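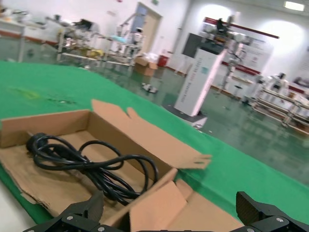 Skoltmont Dealer Technical Support

Ticket 445: Enda hatchback, central locking inoperative after overnight parking
Submitted by: Wendt service department
Priority: Normal
Status: Closed

Reported condition

The customer states that the doors do not respond to the key fob when the vehicle has been parked overnight. The mechanical key operates the driver's door normally. Once the engine has been started, the fob works for the remainder of the day. The dealer has replaced the fob battery and paired a second fob. The condition is the same with both fobs.

Initial response

The dealer was asked to provide the stored fault codes, the body module software level, and a battery test result. The dealer was also asked to leave the module connected, as removal clears the sleep record.

Dealer reply

No fault codes are stored. The body module is at software level 13. The battery passed its load test. The vehicle has a Plustov parking sensor kit, fitted by a previous owner.

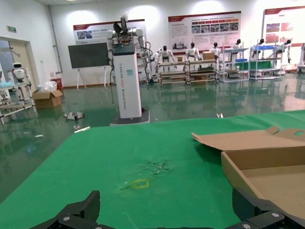 Open cardboard box and green work mat.

Support response

Software level 13 is current for this vehicle and should not be reinstalled. The dealer was instructed to measure current draw with the vehicle locked and the hood latch closed by hand, so that the body module would enter sleep mode. Readings were to be taken at the main battery cable and again with fuse 21 removed. Fuse 21 supplies the fob receiver and the interior lamps.

Dealer reply

Draw at the battery cable remained at 62 milliamps and did not fall after the normal waiting period. With fuse 21 removed, the draw fell to within the limit given in the service manual. The parking sensor kit was found to be spliced into the receiver supply wire behind the left kick panel.

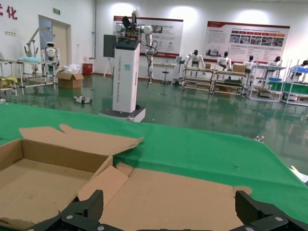 The dealer was advised that a load on this wire can hold the receiver in a partial sleep state, in which it does not pass fob signals to the body module. Starting the engine resets the receiver, and this agrees with the customer's report. The splice was to be removed, the wire repaired by the method in the service manual, and the sensor kit left disconnected pending the customer's decision.

Resolution

The dealer confirms that the supply wire has been repaired. The vehicle was parked overnight in the dealer's lot and unlocked by both fobs at 7:30 a.m. Current draw is within the limit.

Warranty note

Repairs arising from accessories not supplied by Skoltmont are not covered. The diagnostic time is to be billed to the customer, and any claim already entered under this ticket number must be withdrawn before the end of July. If the customer wishes to keep the sensor kit, it is to be supplied from the accessory fuse position only.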